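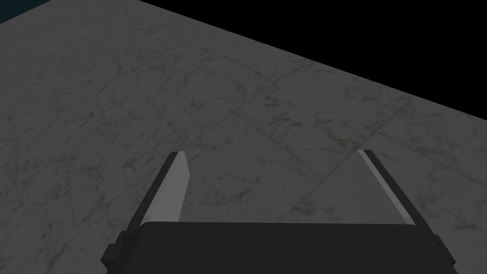

The grease was the wrong grease. I knew it before I had the cap off, because the tube was new and the label had been printed in the office, and nothing good has come down from the office since they moved it to the second floor.

"It's equivalent," said the man from Erley. He had driven over from Stillinden with a laptop and a tie, and he set the laptop on my bench on top of my rags.

"Equivalent to what?"

"To the recommended product."

"Then why not buy the recommended product?"

He said that was a purchasing question. He was there for the model.

The model was the cell all over again on his screen, only with no dirt in it. They had built it over the summer so that changes could be tried out before anybody touched the real thing. In the model the gripper opened and closed all day and the fingers came together dead square. In my cell, on the other side of the yellow fence, the left finger arrived a hair after the right one and had done so since September. Every tray that came down the line from the Grustison press got a small shove to one side before it was lifted. A small shove is fine for a while. Then one tray rides up on the guide and I'm on my knees with a flashlight.

"The simulation doesn't show any lag," he said.

"I'll let it know."

He ran it for me anyway. He typed in 3000 cycles and we watched a green bar. It took less time than it takes me to lock out the cell, hang my tag and try the start button to be sure. When the bar was full he turned the screen around so I could see the number at the bottom, and the number was zero.

"No faults," he said.

"It's got no trays either."

"The trays aren't modeled yet."

I went in through the gate. The arm was parked low with the hand at chest height, the way I like it. I took the left finger between my thumb and my knuckle and rocked it. It moved. You don't need a gauge to feel play like that, but I put the gauge on it, because a man with a laptop believes a needle before he believes a thumb. He came as far as the fence and looked at the needle and wrote it down.

"That could be within tolerance," he said.

"Could be."

Four screws hold the cover. Under it the old grease had gone the color of coffee and pushed up into the corners, and the rail for the left finger was dry down the middle with a bright line worn in it. The right one was fine. I wiped both of them down and held the rag out through the fence for him to see. He didn't take it.

"Why only the one side?" he asked. It was the first sensible thing anybody from Erley had asked me in two years.

I pointed up. The air line from the old Núñez valve ran along the arm and came down on the left, and where it bent at the wrist there was a pinhole in it. You couldn't hear it with the press running. I put a wet finger next to it and felt it blow, straight at the seam of the cover, all day long, every shift.

He looked at the hose and then at his screen. "We don't have hoses," he said.

"No."

"I could add a parameter. Some friction on that side."

"You could add a hole."

He thought I was joking, and typed something.

I cut the line back past the hole and remade the end. For the grease I went to my own locker, where there was half a tube of the right kind left over from before - I'm not saying before what. I worked it into the rails with a brush, closed the cover, did the screws up crosswise and took my tag off the lock. We ran it empty, slow, then at half speed. Both fingers met. I let the trays in at 102 an hour, and then at what the line is supposed to do, and stood there with my arms folded waiting for one of them to shove.

"So it matches the model now," he said.

I told him to come back Thursday.

He packed up. He left the new tube on the bench where the laptop had been, and a form for me to sign saying it had been applied. I read the form twice. It wanted a time, so I wrote 1035. Where it said product used I wrote the name of the product I had used, which ran over the edge of the box, and I put the office's tube in the drawer with the other things the office has sent me.

Then I went back to the fence. The left finger looked all right. I watched it do another 50 trays before I went to find some coffee, and I took the flashlight with me.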